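Carb sync and a lean cylinder on the Brotlow

The bike came back out of the garage in September with the same complaint it went in with. At idle it was fine. Between 2 and 3 thousand rpm, on a steady throttle, it hunted. Roll on past that and it cleared up and pulled normally to the top. I had been calling it a flat spot, but a flat spot is what you get when you open the throttle. This was there when I held it still.

For anyone new to the blog, the Brotlow is an air-cooled inline four with a bank of four constant-velocity carbs. I bought it from Mebrat Negash, who had kept a proper notebook with it. Her last entry on the carbs was a full clean and a float height check, 2,977 miles before I bought it. No mention of a sync afterward. I took that to mean it hadn't been done and started there.

I used the Costent gauge set, the one with four dials on a common bracket. The dials never agree with each other out of the box, so before anything else I ran all of them off the same vacuum port, one after another, and set the damping screws until each gave the same reading. Skip that step and you sync the carbs to the error in the gauges.

With the engine warm and a fan in front of it, one, two and four were close. Three was well down. I adjusted the pairs first, one to two and three to four, then the center screw to bring the two pairs together. Blip, let it settle, check again. Three came up, but the screw was near the end of its travel when it got there, and that bothered me. A healthy set of carbs shouldn't need that much correction on one butterfly.
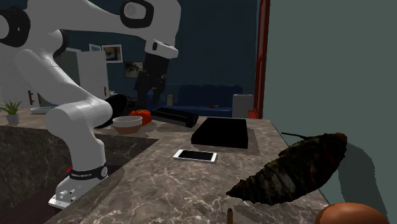
So I stopped adjusting and went looking for an air leak. The usual method is to spray something flammable around the intake boots and listen for the idle to change. I don't like doing that over a hot header, so I used an unlit propane torch head with a length of hose on it, opened slightly, with the garage door up and the fan moved well away. It isn't free of risk either, and I kept an extinguisher within reach. The idle rose when the hose passed under the number three boot, on the head side. It did nothing on the other cylinders.

With the carbs off, the boot looked good. The rubber was soft and there were no cracks when I flexed it. The O-ring behind it was another matter. It had gone hard and square and sat flush with the bottom of its groove, so there was nothing left to compress. The other O-rings were the same age, to judge by how they looked, but still stood a little proud. I replaced the full set.

Two notes on the O-rings. The parts book gives one number for all of them, and the ones I got under that number were slightly thin in section. I measured the groove depth and bought a metric size in Viton from a bearing shop in Lulthorpe. Second, the boot flange on number three was not flat. I dressed it on 200 grit paper over a piece of plate glass, in a figure eight, until the scratch pattern reached all the way around. It took a few minutes. Then I cleaned it, put a smear of silicone grease on the ring, and tightened the screws evenly.

Getting the carbs back into the airbox is the worst part of the job on this bike. Warm the rubbers with a hair dryer, loosen the airbox bolts so it can slide back, and put the clamps on with the screw heads facing where a long driver can reach them. I got that last part wrong on number two and had to pull the bank out again.

After that I backed the number three sync screw off to the middle of its range and started over. All the carbs came together with less than a turn on any screw. Idle mixture on three had also been set rich, I assume to cover for the leak, so I turned it in and set it to match the others.

Road test was the loop out to the Van Leeuwen yard and back, which has a long level stretch where you can sit at one throttle opening. No hunting at any speed. The plugs came out an even tan. Number three used to be close to white, and I had blamed the plug.

There is still a slight hang on the way back down to idle after a hard run. It may be the throttle cable, which has a tight bend behind the headstock and has never been rerouted. The cable comes off next, and I'll check the free play at full lock on both sides before I touch the carbs again.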